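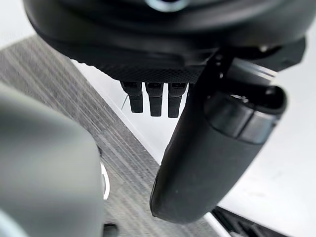 September, kitchen bench notes, mid-morning

Put the kettle on at ten and got as far as the sink before anything else, which is how most of my mornings go in here. Shirin wants the island sorted before the Bramitz lot come round, so I'm writing down what we've settled on and what we haven't.

Marble first. Fenna wiped the whole top with the Fikell cleaner, diluted this time (18 ml to the bucket, please stick to it!). No vinegar, no lemon, and no leaving teabags on it - Bevan, I'm looking at you.

The drainer rack stays over the left basin. I did try it on the right for a day and hated it, I kept reaching across myself to get at the tap. The grey end brackets sit nicely on the rims and you can still get a plate under if you tip it. 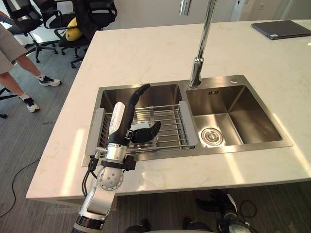

Right basin

Keep this one clear for washing up. Strainer comes out at the end of the day and gets a proper scrub, then back in. Debashish thinks the overflow slot wants a going over with an old toothbrush and I agree, but I haven't found one yet.

Still to do

Order cloths from Kiani, pack of 23 (part 3444, same as last time).
Ask Bijan where the spare strainer went.
Dry the chrome after use - it marks terribly with our water.
Move the tea towels somewhere nearer the sink, I'm tired of walking.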